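Home | Ask Me Why | Things to Make | Grown-ups

Why Are Cardboard Boxes So Strong?

Have you ever tried to rip up a cardboard box? A sheet of paper tears in a second, but a box fights back! And yet a box is made of paper. I wondered about this a lot when I was a kid in Wastmont, mostly while sitting inside one (it was a submarine).

Boxes go everywhere. They get stacked, carried, bumped down stairs and left on shelves for months. Your last birthday present probably traveled in one.

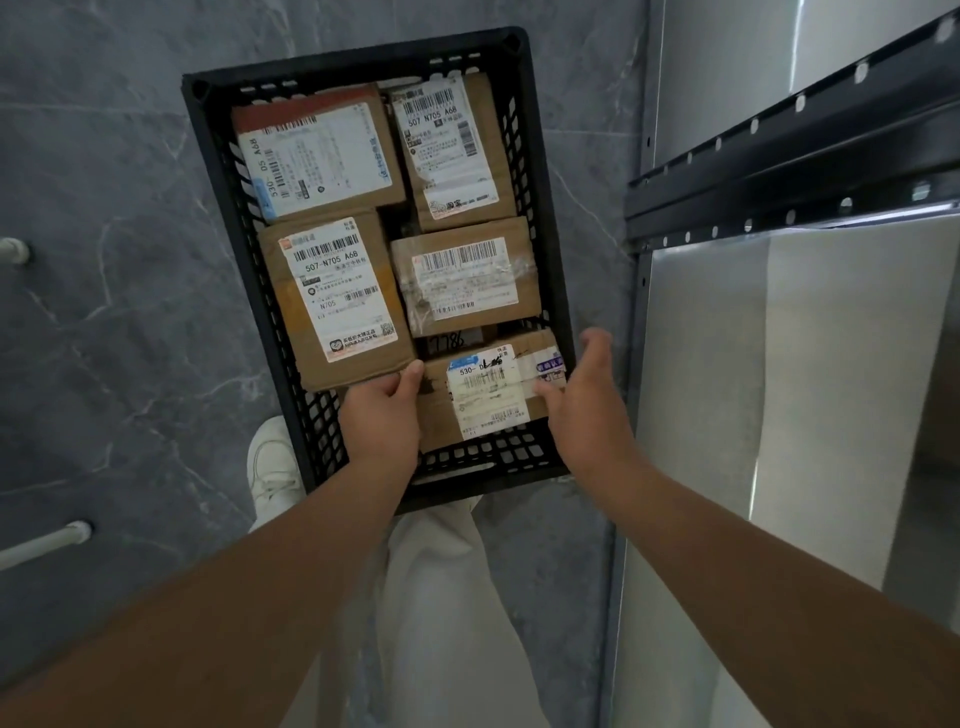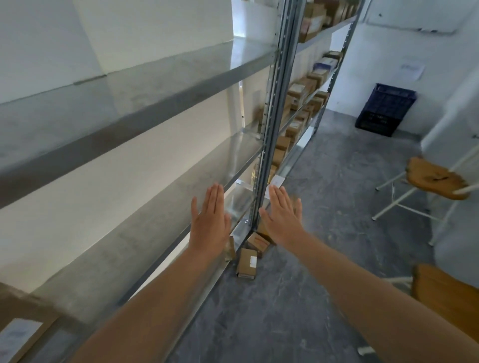
A crate of cardboard parcels, and some metal shelving in a storeroom.

So let's find out what's going on inside that brown stuff. Get an old box, one your family has finished with, and ask a grown-up to cut a piece off. Now look at the cut edge. Really close. See the wiggle?

Most box cardboard is three layers of paper. There's a flat one on the outside, a flat one on the inside, and a wavy one squished between them like the cheese in a sandwich. The wavy layer is called the fluting, and the flat ones are called liners. The whole thing has a fancy name too - corrugated board. Say it with me: COR-uh-gay-ted. It comes from an old word for wrinkled!

Why does a wiggle help? Look at one of the waves. It's shaped like a little arch, and arches are great at holding things up (that's why people build bridges out of them). When something pushes on the cardboard, each arch shares the push with its neighbors. The gaps in between are full of air, so the box stays light and has a bit of squish for when it gets bumped.

Try this at home

You need two sheets of paper, two cups and some coins.

Stand the cups a little way apart and lay one flat sheet across them like a bridge. Put a coin in the middle. Flop! My bridge couldn't even manage one.

Now fold the other sheet back and forth into a fan. Lay it across the cups with the folds running from one cup to the other, and start adding coins. Mine held 44 before it slid off, and I may have cheered so loudly that Moya, my cat, left the room. How many can you do? Try skinny folds and fat folds and see which is better.

How do they make the waves?

With steam and giant rollers! I visited a box factory called Fladudach one May, and it smelled like warm toast. The paper gets softened with steam, then squeezed between two rollers with teeth like gears. Out it comes all wavy. Glue goes on the tips of the waves (the glue is usually made from starch, the same stuff that's in potatoes and corn), and the flat layers get stuck on. The machine I saw could make up to 1,650 boxes before lunch.

What cardboard hates

Water. Wet paper goes soft, the glue lets go, and your fort turns to mush. I lost a very good castle that way.

But old boxes can be mashed up with water on purpose and made into new paper, again and again. The tiny paper threads get shorter each time, so fresh ones get mixed in to keep it strong. Flatten your boxes before they go in the recycling - jumping on them is allowed at my house.

Last updated: December 2023

Contact Rato Kids | © Rato | Back to top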